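House rules at the table: a gallery from the Wesano workshop

Welcome, and do come in! This page has been promised for longer than I care to admit. Every April we tidy up our bench rules, argue over them for a week or two, and then pin the new version on the wall by the kettle, where it slowly goes brown at the corners. This year Ayten Akyol suggested that we put them on the website as well, with something to look at, so that the people who come to work with us can read them on the train instead of standing in the doorway with their coat still on.

We are a small group at Wesano, and most of what we do is tabletop work with two-armed robots: picking up, putting down, handing over, wiping, sorting. It is slow and friendly work, and I love it dearly, but there are two arms with a good deal of metal in them and a person is very often within reach of both. Our rules grew out of the proper published standards, which you should read (the risk assessment folder has the list, and the folder lives on the shelf by the door), but they don't replace them. Think of them as the manners of the house, the sort of thing you would tell a guest before dinner.

The text was put together by me, with a great deal of patient correction from Ayten, and the headings are simply the order in which a morning tends to go.

Before anybody switches anything on

We walk the table first, all the way round, and we do it even if we were the last ones to use it the night before. Look at the legs and the edges, look at the floor, look at where your own feet are going to be for the next hour. Bags and coats go against the wall. Leads that have to cross a walkway go under a cover strip, and the strips are in the long drawer at Baidoo bench (all our benches have names, Baidoo is the one nearest the window, Vatia is the one with the good lamp).

Then the stop button. Press it, see that the arms refuse to move, release it, and say out loud that you have done so. I know it feels silly to announce things to a half-empty room at half past eight in the morning, but you do get used to it, and I have come to find it rather cheering. Whoever is going to hold the button for the session presses it with their own hand. A check done by a colleague who has since gone off to a meeting doesn't count.

We allow three people at a bench while the arms are live: one at the controls, one on the button, one handling the objects. If a fourth person would like to watch, and we are always pleased when they do, there is a row of chairs behind the yellow line and a perfectly good view from all of them.

Setting out the objects

This is the part that visitors tend to hurry, and it is the part I would most like you to enjoy. Put out what the task sheet asks for. If the sheet has a plate and a packet on it, then it is a plate and a packet, and your own mug goes back to the kitchen, however much you feel the robot might like it. Objects are placed with the arms at rest and the controls handed over, meaning that the person at the controls has both hands visible and has said "yours". When the setter is finished and has stepped back, they say "clear". Those two words are the whole of our vocabulary and they have served us very well.

We like things with honest weight and a rounded edge. Nothing made of thin glass, nothing with a blade, nothing hot, no liquid in an open cup unless the session has been signed off for liquids (there is a separate sheet for that and it is, I'm afraid, a long one). Food packaging is allowed and is very useful, for the plain reason that people's kitchens are full of it, but the contents are for the robot's purposes only. Please don't eat anything that has been on a bench. We keep a biscuit tin for humans and it is filled generously.

Crockery gets a look over before each use. Run a finger round the rim, and if you feel a chip, the piece goes in the grey tub and a new one comes out of the cupboard. A hand that closes firmly on a cracked plate can send a bit of it a surprising distance, and we would all like to keep our eyes.
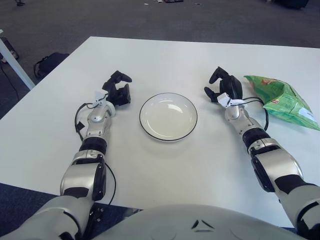 Once the objects are down, the person at the controls brings both arms up slowly, one after the other, at the low speed setting. The low setting stays on for the first three runs of any new task, and for the first three runs again if the object, the table or the operator has changed. I do know how tempting it is to skip this when you have been doing the same reach since Wednesday and could draw it in your sleep. Please do it all the same. A table that has been nudged a few centimetres in the night by somebody's mop looks exactly like a table that hasn't.

Ayten has a lovely way of teaching this bit. She asks the newcomer to keep their own hands in their lap and narrate the movement as it goes, left arm forward, left wrist turning, fingers opening, and so on. It slows everyone down to a sensible pace, and it also shows her very quickly whether the newcomer is looking at the arm that is moving or at the one they expected to move.

Hands near hands

Our robot hands have fingers, and fingers have gaps between them, and gaps pinch. Treat an open hand with the same respect as a closed one. If something has been dropped, or has slid off to one side, leave it where it is until you have heard "yours", and then reach in from the side of the table, low and flat, with your sleeves rolled up. Lanyards come off at the door. So do scarves, bracelets and anything dangly. Long hair is tied back, and there is a pot of hairbands by the sink which Korkor Asante tops up out of the goodness of her heart.

Never take an object out of a robot's grip by pulling. Ask for the hand to be opened, put your palm underneath, and wait. It can feel like an age. Let it be an age.

Minding the leads

Anything clipped to a wrist or to the back of a hand will have a lead coming away from it, and leads are where most of our small troubles have begun. Each one needs enough slack for the joint to turn all the way in both directions, and not so much that a loop can catch on the corner of the table. The way to find out is to turn the wrist by hand, power off, to its full travel both ways, and watch the loop while you do. If it goes tight or snags, re-route it and try again. We don't mend a lead with tape. It gets a tag with your initials and goes to Korkor, who would much sooner have ten good leads handed to her by mistake than find one poor one still in service.

The same goes for clips and mounts. Give each a small wiggle at the start of the session and another after lunch. If it moves, it is loose, and if it is loose we stop.

Stopping, and being glad of it

Anyone may stop a session. The person who arrived this morning may stop it, the visitor behind the yellow line may stop it by calling out, and the one thing that is asked of them afterwards is what they saw, so that we can write it in the book. There is no telling-off attached. We have had stops for a wobbling table, for a shoelace, for a funny smell that was traced to the toaster, and every one of them was thanked.

After a stop, the arms go to rest, the button stays down, and the three at the bench have a short chat before anybody resets. If you can't agree on what happened then the session is over for the morning and you may go and have a biscuit with a clear conscience.

Writing it down

Each run has a line in the log: task, bench, names, speed setting, anything odd. We passed 3,000 lines over the winter and I had a happy evening reading back through them, the early ones in particular, where the column for anything odd is full of long and beautifully worded complaints about the lighting. Please be that fussy. "Fine" tells the next person very little. "Fine, but the left wrist hesitated before turning" is worth having.

If a recording has been made, check before you file it that everybody in the room had said they were happy to be in it. The consent slips are on the clipboard, they take a moment to sign, and they can be withdrawn whenever the person likes, no explanation needed.

At the end of the day

Arms to rest, power down, button in. Objects washed if they can be washed, and put back in their cupboard. Packaging that has gone soft or torn goes in the recycling and is replaced from the box under Vatia bench. Wipe the table with the plain cloth and not the blue one (the blue one leaves a shine that the cameras don't care for). Then walk round it once more, as you did in the morning, and put the lid on the biscuit tin.

A few practical bits to finish with. The printed version of these rules, on the nice thick card, is done for us by Feltach and you are welcome to take one from the rack when you visit. If you run a bench of your own and would like to borrow the wording, please do, and change whatever doesn't suit your room. Comments should go to Ayten, who keeps the list for next April, and she has asked me to say that the lead rules are still open for discussion, particularly the part about tape.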